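Skendanow Boards > Plumbing and Heating > Threads and Fittings

Topic: PTFE tape vs. paste on tapered threads

crichton_dl
I have a slow weep on a 3/4 in. tapered male into a brass elbow, cold supply, static pressure 51 psi. I have remade it three times with tape. Each time it holds overnight and shows a bead by the following evening. Thread looks clean. Is there any reason to keep going with tape, or should I move to paste?

valve_seat
How many wraps, and in which direction? Facing the open end of the male fitting, the tape should go on clockwise. If it goes the other way, tightening the joint peels it back and bunches it at the entry.

crichton_dl
Clockwise. Four wraps, standard density, first thread left bare.

Patstead Mike
Four is fine for thin tape on that size. I would look at the elbow. Cheap cast elbows are sometimes tapped oversize, and no amount of tape makes up for a thread that bottoms out before it gets tight. Count the turns by hand before the wrench goes on. Three or so is normal. If you get five or six, return the part.

ohmsandpipes
Paste. I stopped using tape on anything over 1/2 in. years ago. Tape shreds, the shreds end up in the aerator or the fill valve, and then you have two jobs.

valve_seat
It only shreds into the water if it overhangs the end of the fitting, and he said he leaves the first thread bare. Paste has its own problems. Some types attack ABS, and the soft-set kind can wash out if you pressurize too early.

ohmsandpipes
He is on brass. ABS does not come into it.

Donnie Lamont
Both work if the threads match. What has not been asked is whether they do. A parallel male in a tapered female can feel tight and still weep. Put a straightedge along the crests of the male. If there is no taper, tape will not fix it, and paste will only hide it for a while.

Patstead Mike
Agree with Donnie on the straightedge. Disagree that paste would only hide it. I have parallel-into-taper joints on a low pressure line at Stunduren that were pasted when the building went up, and they are dry.

Donnie Lamont
Low pressure is doing the work there - I would not expect the same result at 51 psi.

crichton_dl
Checked. The male is tapered. The elbow took nearly six turns by hand, so Mike looks to be right about the tapping. I will swap it on Saturday. One more question: when I remake it, is there a case for using tape and paste together?

valve_seat
Yes, tape first, then a thin coat of paste over it. Check the paste label for potable use. Do not back the joint off to line up the elbow. If you overshoot, take it apart and start again with new tape. 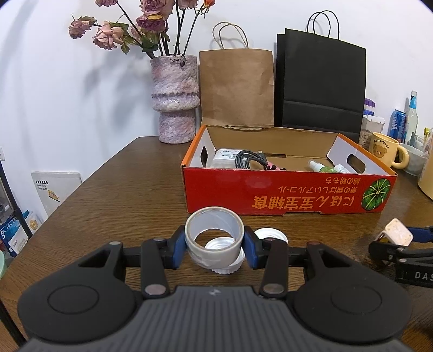

Keep the tension on while you wrap, so that it pulls down into the roots, and tear it off by pulling in the direction of the wrap. Wipe the female thread dry before you start.

ohmsandpipes
Or skip the tape and save yourself a step.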